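Section 4: Cleaning, filters and seasonal care

This section covers the routine care of the Flida dehumidifier after it has been set up as described in Section 3. Keep it with the rest of the manual. The steps are the same for the floor-standing and the wall-mounted version unless a note says otherwise.

Revised October 16, 2023

4.1 Before you start

Caution: Always switch the unit off and pull the plug out of the wall socket before you open any panel. Wait 17 minutes before touching the inside. The fan stops quickly, but the cooling fins and the pipe behind them take longer to reach room temperature.

Caution: The fins have thin metal edges. Wear household gloves when the rear grille is off.

You will need:

A soft brush or a vacuum cleaner with a brush nozzle
Two clean, lint-free cloths
Lukewarm water and a little washing-up liquid
A cross-head screwdriver (wall-mounted version only)

Do not use bleach, scouring cream, white spirit or any spray polish. These can cloud the casing and damage the seal around the water tank.

4.2 Emptying and washing the water tank

The tank light turns red and the unit stops when the tank is full. You can empty it at any time before that.

1. Switch the unit off at the control panel.
2. Hold the tank by both side grips and slide it straight out. Do not tilt it forwards until it is clear of the unit.
3. Lift the corner cap and pour the water away. It is not suitable for drinking, or for fish tanks.
4. Once a week, take off the whole lid and wash the tank with lukewarm water and washing-up liquid. Rinse well.
5. Check that the float moves freely. It is the small white block at the left side of the tank. Do not remove it.
6. Dry the outside of the tank, put the lid back and slide the tank in until it clicks.

Note: If the red light stays on after the tank is back in place, the float is probably stuck in the raised position. Take the tank out, press the float down once with a finger and try again.

4.3 Cleaning the dust filter

The dust filter should be cleaned every 30 days in normal use. In a home with pets, or in a room where washing is dried, clean it every two weeks. A blocked filter makes the unit noisy and it will take less water out of the air.

1. Press the two tabs at the top of the rear grille and let the grille swing down.
2. Draw the filter out by its centre strip. It is flexible and will bend slightly.
3. Vacuum the outer face. If it is greasy, wash it in lukewarm water and leave it flat to dry, away from radiators and direct sun.
4. Wipe the inside of the grille with a damp cloth, then with a dry one.
5. Refit the filter with the arrow pointing up and close the grille. Both tabs must click.

Caution: Never run the unit without the dust filter. Fluff that reaches the fins is difficult to remove and repairs of this kind are not covered by the guarantee.

Wash the cloths by themselves without fabric softener. Softener leaves a film which is then wiped on to the humidity sensor, and the reading on the display will drift. Old cotton sheets cut into squares work well. Paper towels can be used on the casing but tend to leave bits behind on the grille.
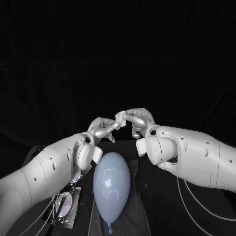 If the filter is torn, or if it no longer lies flat in its slot, replace it. Spare filters are sold singly or in pairs under the name Flida Dust Filter, and the same part fits both versions. The older square filter for the Wumbei range does not fit, although it looks much the same in the packet.

4.4 Replacing the carbon filter

The carbon filter is optional and sits behind the dust filter. It reduces smells and cannot be washed. Replace it after 3,000 hours of running time or when the filter light comes on, whichever is sooner.

1. Remove the dust filter as in 4.3.
2. Unhook the holder and take out the used carbon filter. It can go in the household rubbish.
3. Take the new filter out of its plastic bag. It will not work if the bag is left on.
4. Place it in the holder, black side inwards, and hook the holder back.
5. Refit the dust filter and close the grille.
6. Plug the unit in, then hold down the Filter button for five seconds until the light goes out. This sets the hour counter back to zero.

Note: The counter keeps running even if no carbon filter is fitted. If you do not use one, reset the light in the same way when it appears.

4.5 Checking the drain hose

Skip this part if you use only the tank.

The hose must run downhill for its whole length. Even a shallow loop will hold water and in time the water will back up into the unit. Look along the hose every few months, especially if furniture has been moved. If it has gone hard or cloudy, fit a new one with the same inside width. Push it at least 30 mm on to the outlet and tighten the clip by hand - pliers can crack the outlet.

4.6 Storing the unit over the summer

Many owners put the unit away in April, when the windows can be kept open again.

1. Run the unit on Fan Only for 90 minutes to dry the fins.
2. Empty, wash and dry the tank. Leave the lid off overnight.
3. Clean the dust filter and make sure it is completely dry.
4. Wind the cable loosely round the two hooks at the back. Do not pull it tight.
5. Cover the unit with a cotton sheet or the box it came in. A plastic sack will trap damp.
6. Store it upright in a dry place.

Caution: If the unit has been laid on its side, for instance in a car, stand it upright for at least a full day before switching it on.

4.7 If something is not right

The unit runs but collects no water: The room may already be drier than the setting. Lower the setting by two steps and wait an hour. In rooms that are very cold the unit will collect little, and it will stop from time to time to clear frost.

Rattling noise: Check that the tank and rear grille are fully home. On the wall-mounted version, check the two bracket screws as well.

Water under the unit: Switch off and unplug. Look for a cracked tank, a lid that is not seated, or a loose hose clip.

Display shows E2: The humidity sensor needs wiping. Use a dry cloth only.

Display shows E5: Unplug the unit and contact the service desk at Tamedton. Units bought through the Ellham shop can also be handed in there. Have the serial number ready. It is on the silver label under the tank.

Section 5 deals with the timer and the child lock.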